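# 브로콜리를 먹으면 정말 키가 클까?

어른들이 밥상에서 하는 말 가운데에는 한번쯤 의심해 볼 만한 말이 꽤 많아요. "브로콜리 먹으면 키 큰다." "초록색은 다 몸에 좋다." "안 먹으면 후회한다." 그런데 이렇게 말하는 어른에게 "왜요?" 하고 물으면 대답이 짧아지곤 하지요. "원래 그래." 이건 대답이 아니에요.

그래서 이 글에서는 브로콜리에 관한 말들을 하나씩 따져 볼 거예요. 어른 말이 다 틀렸다는 뜻은 아니에요. 맞는 말도 있고, 반만 맞는 말도 있고, 그냥 우리를 먹이려고 하는 말도 있어요.

## 브로콜리는 작은 나무일까?

밥 안 먹는 동생에게 "이건 꼬마 나무야, 너는 공룡이고!" 하고 말하는 사람이 있어요. 동생에게는 통할지 몰라도 브로콜리는 나무가 아니에요. 나무는 줄기가 단단한 목질로 되어 있고 여러 해를 살지요. 브로콜리는 밭에서 자라는 채소이고, 양배추와 같은 종이에요. 콜리플라워도, 케일도 같은 종이고요.

이 말도 좀 수상하지요? 양배추는 잎이 겹겹이 싸인 공이고, 브로콜리는 울퉁불퉁한 초록 덩어리인데 같은 종이라니. 하지만 이건 믿어도 돼요. 사람들이 아주 오랫동안 같은 조상 식물에서 서로 다른 부분이 크게 자라는 것을 골라 씨를 받아 심었어요. 잎이 좋은 것을 고른 사람들은 케일과 양배추를 얻었고, 꽃 부분이 큰 것을 고른 사람들은 브로콜리를 얻었답니다. 개도 그래요. 치와와와 셰퍼드는 하나도 안 닮았지만 둘 다 개잖아요.

## 우리가 먹는 건 어느 부분일까?

"꽃을 먹는다"고 하면 그럴듯하게 들리지만 조금 부정확해요. 우리가 먹는 동글동글한 윗부분은 아직 피지 않은 꽃봉오리예요. 아주 작은 봉오리가 빽빽하게 모여 있지요. 그 아래 굵은 줄기도 먹을 수 있어요. 줄기는 버리는 거라고 말하는 사람이 있는데, 껍질이 질기면 벗기고 속을 얇게 썰어 먹으면 돼요. 맛은 윗부분과 달라요. 저는 줄기 쪽이 더 낫다고 생각하지만, 이건 제 입맛이니까 증거로 치지 마세요. 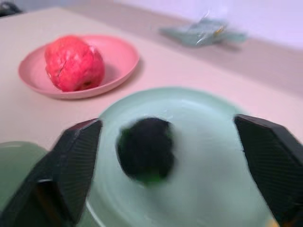
꽃봉오리인지 아닌지 확인하는 방법은 간단해요. 수확하지 않고 밭에 그대로 두면 봉오리가 벌어져 노란 꽃이 피거든요. 냉장고에 오래 둔 브로콜리가 군데군데 노래지는 것은 본 적이 있을지도 모르겠네요. 봉오리가 피려고 하거나 초록 색소가 줄어들 때 그렇게 돼요. 집에서 살펴보려면 연한 민트색 둥근 접시처럼 바탕이 밝은 그릇에 한 송이만 올려 보세요. 짙은 초록이 눈에 잘 들어오고, 울퉁불퉁한 가장자리도 알아보기 쉬워요. 돋보기가 있으면 더 좋지요. 돋보기로 보면 초록 덩어리가 알갱이들로 나뉘어 보일 거예요. 그 알갱이가 봉오리예요.

## 그래서 키가 크나요?

이제 제일 중요한 질문이에요. 브로콜리에는 비타민 C와 비타민 K, 식이섬유가 들어 있어요. 칼슘도 조금 있고요. 비타민 K는 뼈를 만드는 데 쓰여요. 여기까지는 사실이에요.

그런데 "뼈에 쓰이는 영양소가 들어 있다"와 "먹으면 키가 큰다"는 같은 말일까요? 벽돌이 집을 짓는 데 쓰인다고 해서 벽돌 한 장을 마당에 놓으면 집이 되나요? 키는 부모님에게서 물려받은 것의 영향을 많이 받고, 잠과 운동과 여러 가지 음식이 함께 영향을 줘요. 브로콜리 하나가 키를 쑥 늘려 준다는 말에는 고개를 갸웃해도 괜찮아요.

마엘리스 카롱이라는 열 살 친구가 직접 알아보겠다며 21일 동안 브로콜리를 먹고 벽에 키를 표시했어요. 3밀리미터가 컸대요. 대단한 발견일까요? 저는 세 가지가 궁금했어요. 브로콜리를 안 먹었어도 그만큼 크지 않았을까? 키를 잰 시간은 매번 같았을까? (사람 키는 아침에 조금 더 크고 저녁에 조금 줄어요.) 벽에 선을 그을 때 연필을 기울이지는 않았을까? 마엘리스는 아침에도 재고 저녁에도 쟀다고 했어요. 그러니 이 실험으로는 알 수 있는 게 거의 없어요. 마엘리스도 인정했고, 브로콜리는 이제 좀 쉬겠다고 했어요.

## 쓴맛은 상상일까?

"하나도 안 써, 네가 그렇게 생각해서 그래." 이 말은 제가 가장 못 믿는 말이에요. 브로콜리에는 쓴맛을 내는 성분이 들어 있고, 그 맛을 세게 느끼는 사람과 약하게 느끼는 사람이 따로 있어요. 태어날 때부터 다른 부분도 있지요. 옆 사람이 안 쓰다고 해서 여러분 혀가 거짓말을 하는 건 아니에요.

다만 "그러니까 평생 안 먹을래요"도 저는 의심스러워요. 같은 음식도 여러 번 먹어 보면 익숙해질 때가 있고, 요리법에 따라 맛이 많이 달라지거든요. 너무 오래 삶으면 물컹해지고 냄새도 강해져요. 짧게 찌면 아삭한 느낌이 남고요. 한 번 먹어 본 물컹한 브로콜리로 세상 모든 브로콜리를 판단하면, 증거가 좀 모자라지 않나요?

## 집에서 해 보기

어른과 함께 브로콜리 한 송이를 작게 나누어 보세요. 불과 뜨거운 물은 어른이 맡아요.

1. 한쪽은 3분 동안 쪄요.
2. 다른 한쪽은 10분 동안 쪄요.
3. 식힌 다음 먹는 사람의 눈을 가려요. 색을 보면 어느 쪽인지 눈치챌 수 있으니까요.
4. 어느 쪽이 더 쓴지, 어느 쪽이 더 아삭한지 물어보고 적어요.

한 사람에게만 묻고 끝내지 말고 가족 여러 명에게 물어보세요. 대답이 서로 다르면 다른 대로 적으면 돼요. 결과가 마음에 안 든다고 고치면 안 되고요. 이 글에 적힌 것과 다르게 나오면, 그때는 제 말부터 의심해 보세요.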